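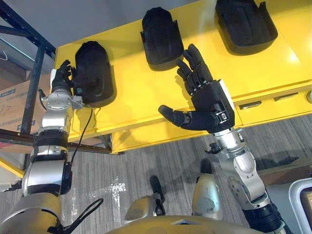

Black on yellow, under the lights

Filed under: Scale Modelling, Painting Basics

If you've ever painted a black steam loco straight from the tin and wondered why it looked like a hole in your layout, pull up a chair. I did exactly that with my first Bemitz tank engine, and it took Tùng Ninh at our October running night to gently point out that real black fades in the sun.

What you'll need: a bottle of dark grey acrylic, a little brown, matt varnish, a soft brush and a sheet of fine wet-and-dry. Mine came from Rokstead, where the whole lot left me change from $50.

Step 1. Wash the body shell in warm soapy water and leave it overnight. Yes, overnight – I know you're keen!

Step 2. Spray a grey primer in two light passes, holding the can around 29 centimetres away. Any rough patches can be rubbed back with the 700 grit once it's hard.
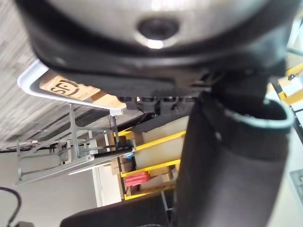 Step 3. Brush on the dark grey, thinned until it's like milk, and keep your strokes running along the boiler. Three thin coats beat one thick one every time, and you can have a cuppa between them.

Step 4. Add a drop of brown to what's left in your palette and work it along the footplate and down near the wheels (Hiếu Đàm uses a scrap of old sponge for this, and his Châu Valley shunter is a beauty).

Step 5. Seal it with matt varnish, but mask the cab windows first or they'll go cloudy. Leave the smokebox a touch flatter than the rest of the colour if you can manage it.

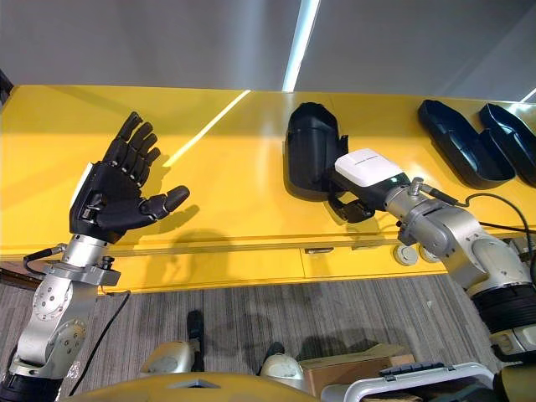
Silver, black and yellow

Next month I'll have a go at lining.

359 shares | 29 comments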